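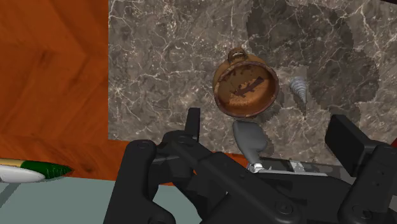 # Re: [kondach-data] Wrist view, shadows, and which episodes we keep

24 June 2023

Hello Rhys, hello all,

Thank you for the questions. I answer between your lines, and I have one request at the end.

> **Rhys Sutcliffe wrote:**
>
> I went through the new batch for the mug task last night. Before I start a training run I would like to know what I'm feeding it. How many of these are usable? The counter on the Bestuscombe machine says 249 but the index file has fewer.

Both numbers are correct. We recorded 249 episodes by teleoperation in the simulator and 230 are in the index. The others have a gap in the joint log, or the operator pressed reset before the end marker was written. I did not delete them. They are in the folder `held_back`, and please do not merge them, even if the images look fine. The images are fine, the actions are the problem.

> The shadows on the marble look wrong to me. They come out in steps, like a staircase. Is that a bug in the renderer, or did you lower something?

I lowered the shadow map resolution so that we could render faster. In the view at the top it is easy to see, on the right part of the stone, and the screw is partly inside it. I was thinking that the policy would not care. Hamish Tomoana has the opinion that it will care very much, because a stepped edge on dark marble is stronger than most of the veins, and it can become a landmark. I have no proof for him or against him. What I propose:

- We keep the present batch as it is.
- We render the same actions again with soft shadows, under a new name, `fairweather-soft`.
- We train on both separately before we mix anything.

The replay takes one night on one machine. It does not need an operator.

> Why is the mug handle pointing away from the gripper so often? I would have expected a random yaw.

It should be random, and it was not in the first part of the batch. The yaw range in the scene file was written in degrees but was read as radians, then clamped. Flynn Prendergast found this and it is corrected from episode seed 1879 and later. For the earlier ones, the handle is on the far side or close to it. With the handle there, the operators mostly took the mug by the rim, so please expect a strong preference for rim grasps if you train only on the early part.

> And do the small objects matter? The screw, the pen, the gray curved thing. Are they labeled?

They are distractors. They have a pose in the state file, but there is no language label for them. The curved gray one is the most difficult, as it can spawn in line with the opening between the fingers, just in front of the mug. In such a case some operators go around and some push it away. I did not give a rule for this, and I think now that I should have. The two behaviors are both in the data and the success flag is true for both.

## My request

I need help to mark these episodes. For each one where a distractor is between the gripper and the mug at the start, please write in the column `path` one of these words: `around`, `push`, `over`, `other`. It is enough to look at the wrist video at 8 frames per second, you do not need the full rate. If the wrist view is not clear, because the linkages hide a lot of the lower part, open the overhead video too.

Heather Ashby has prepared the sheet and already divided it between us. Your rows have your initials. If you disagree with a success flag, do not change it, write it in the comment column and I will look.

One more small thing. The stain inside the mug is part of the texture and is not a liquid. Two people asked me already. The task text says "empty mug" and this is right.

I will start the soft shadow replay tonight, unless Gavin Strachan needs the machine for the Flarkine drawers.

With kind regards,
Hanneli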